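Small Club, Long Memory: A Season on the Hill at Kovivard

September
By our soccer writer

The first thing you learn about Kovivard is that the wind comes over the north stand from the moment the gates open and stays until everybody has gone home. The second is that people here would much rather talk about goalkeepers than strikers, and will happily do so until the tea urn runs dry (I lost most of an afternoon that way, and I'd gladly lose another).

It's a small ground for a league that keeps getting bigger. There is room for 3000 if everyone breathes in, and for the opening match against Grevetti there were 1071 through the turnstiles, which the man beside me called a very decent turnout considering the ferry was off. Grevetti brought a drum and two buses of supporters, and they sang right through a first half in which their own team barely crossed the halfway line.

Kovivard won it 2-0, both goals from corners. They love a corner up here! The whole summer went into them, on the sloping practice field behind the school, and you could see how well the players knew their runs. One drifts short, one hangs back, and the big center half arrives late like a man who has just remembered he left the stove on.

What worries the regulars is the money. The club sold its best winger to Falcão over the summer, and while the fee will fix the roof and pay for new floodlights, it won't cross a ball on a wet night. The replacement came on loan from Zondo, a shy left-footer who has played five senior games in his life and looked, for the first twenty minutes, as though he was still looking for the locker room. Then he beat his man on the outside, and the old fellows along the rail all stood up at once. 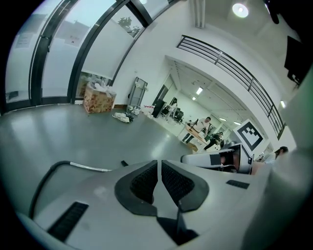

Black finger pads and a looping cable, seen up close.

I asked a few of them afterward where they thought the team would finish. Mid-table, said most, with the caution of people who have been let down in spring before. One woman in a very long scarf said top three, and then made me promise not to write down that it was her.

The next home match is against Zondo, and the loan player isn't allowed to face his parent club, so somebody else will have to take the corners from the left. They were already arguing about who when I went down the hill to catch my bus.

Last updated: September

Contact us | Copyright, all rights reserved | Back to top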